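Switching from bioengineering to mechanical after sophomore year — how much do I lose?

Posted in Student Help > Majors and Transfers

Frøydis Strömberg
I'm finishing my second year of bioengineering at Flekville and want to move to mechanical. I got into engineering through a summer outreach program in high school and picked bio mostly because I liked the biology teacher. Now the classes I look forward to are statics and the controls elective. I have all the calculus and physics done, plus two semesters of organic chemistry that I assume won't count for much. My advisor says to file the form by September but couldn't tell me if I'd still graduate on time. Has anyone done this?
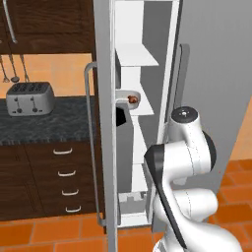

Kitchen simulation, arm by the open refrigerator door

I also hold the Gernik scholarship, which pays $2420 a year, and I don't know if it follows me to a new department.

Roald Strömberg
Same last name, no relation. I made this switch at the same point you're at. I lost 9 credits, all chemistry and cell biology. Calculus, physics, statics and intro programming moved over with no paperwork. The one that hurt was thermodynamics. The bio version didn't count, so I had to take the mechanical one, and it's only offered in the fall.

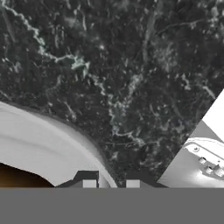
If you sign up for thermo this fall you can still take heat transfer in the spring, and then you're on the normal schedule. If you miss it, plan on an extra semester. One of my organic chemistry courses got counted as a technical elective, but I had to ask for that in writing. Send them the syllabus along with the request. Dr. Vandatov handled mine and answered within a week.

On the scholarship — read your award letter. Mine named the college of engineering and had no mention of a department, so it stayed with me.

chaimongkol
depends on the school. ask the registrar for a degree audit under the new major, it's free

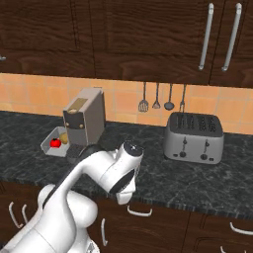

and do it before you file anything. mine came back with 4 classes missing that my advisor swore would transfer. also check if your lab fee changes, I ended up paying $769 more the first year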